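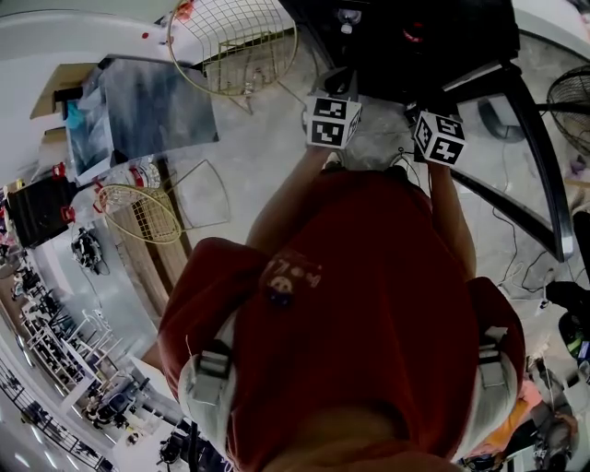 *Two hand-held grippers with patterned cube markers, seen from above. Opinion, May 2025.*

# Small charities should be funded to stay open

Every year, organizations that serve children in difficult circumstances are asked to describe what they will do next. They are seldom asked what it costs to keep doing what they already do. The Nurnach Foundation has supported residential and day programs for children and young people for long enough to have asked the wrong question many times, and this essay sets out why we believe the practice should change, in our own grantmaking and across the sector.

The usual grant is tied to a project. It has a start, an end, a list of activities and a budget in which each line must be matched to one of those activities. Rent is allowed if it can be divided among projects. Salaries are allowed if the staff member's hours can be assigned to the grant. The electric bill, the bookkeeper, the repair of a boiler and the replacement of a van are treated as overhead, and overhead is capped. Funders regard the cap as a form of discipline. In our experience it mostly moves the cost out of sight.

Consider what a residential home for children does in an ordinary week. Someone is awake through the night. Someone cooks, signs school forms, sits in a clinic waiting room, and answers a call from a relative who has not been in touch for a year. None of this is new, and very little of it fits a project plan. A child who arrives at the home in October does not leave when a funding cycle closes, and the relationship that makes the placement work cannot be handed over to whichever program is funded next.

Our partner at Vemar House receives money from several sources. At our last review it was caring for 30 children, and it was reporting to 4 funders, each with its own form, its own calendar and its own definition of a beneficiary. One counted a child once a year. Another counted a child each time the child attended a session, so that the same small group became 1268 contacts in an annual report. Both figures were accurate. Neither helped the director decide whether to hire a second night worker, and both took staff time to produce.

We do not raise this to criticize any one donor. Nurnach has used similar forms, including a long one that we withdrew only after several partners told us they had stopped applying. Some of the most capable organizations we know had concluded that a modest grant from us was worth less than the hours needed to obtain it.

The argument for restricted grants deserves a fair hearing. Donors have a duty to those who entrust them with money. There have been failures in this field, some of them serious, and children have been harmed by institutions that were poorly supervised. A funder that writes a check and looks away has not met its obligations. We agree with all of this. We do not agree that a tightly coded budget is a good instrument of supervision. A home can account for every purchase of school shoes and still be unsafe. Safeguarding depends on trained staff, regular inspection, enough adults on each shift, and a child's ability to speak to someone outside the house. Most of those things are paid for from the very budget lines that funders prefer to limit.

There is also a question of fairness in hiring. When salaries depend on short grants, contracts are short as well. Experienced care workers leave for more secure positions, and the children lose another adult. Larger charities can bridge a gap between grants from their reserves. Small ones usually have no reserves, partly because funders have been known to treat a reserve as evidence that help is not needed. A home with three months of operating costs in the bank should be commended for prudence. Too often it is moved down the list.

The experience of the Pop after-school program is instructive. It began with a single restricted award for reading support, and it delivered what it had promised. When the award ended, the reading tutors were let go, although the children were still coming and the room was still open. The program then applied for a different award, for sports, because that was what was available. Within two years it had changed its stated purpose twice. Parents found this confusing. Staff, many of whom had joined to teach reading, found it discouraging. At no point had anyone decided that the neighborhood needed less reading.

We therefore propose that funders in child welfare move a substantial share of their giving to unrestricted, multi-year support, and that they judge applicants as institutions. This means reading accounts, visiting, speaking with former residents where that can be done with care, and checking safeguarding practice in person. It is more work at the outset and less afterward. It also means accepting one annual report, written by the organization for its own board, in place of a separate report for each donor.

Nurnach has begun with the Weratero Fund, a group of smaller awards for community-based homes and day centers. The application is limited to 300 words and a set of recent accounts. Awards run for several years and may be spent on anything within the charity's stated purpose, including repairs and savings. Site visits are required, and our staff travel to the applicant. We have made mistakes in the early rounds. In particular, we underestimated how much time a proper visit takes, and some applicants waited too long for an answer.

Objections will remain. Some donors wish to see their gift attached to a particular classroom or a particular meal, and that wish is generous and should be respected where it can be. Public agencies are bound by rules that private foundations are not — although those rules can be revised, and agencies might begin with the overhead cap. We would welcome a discussion with any funder that is considering such a step, and we are prepared to share our visit guidelines and our application form on request.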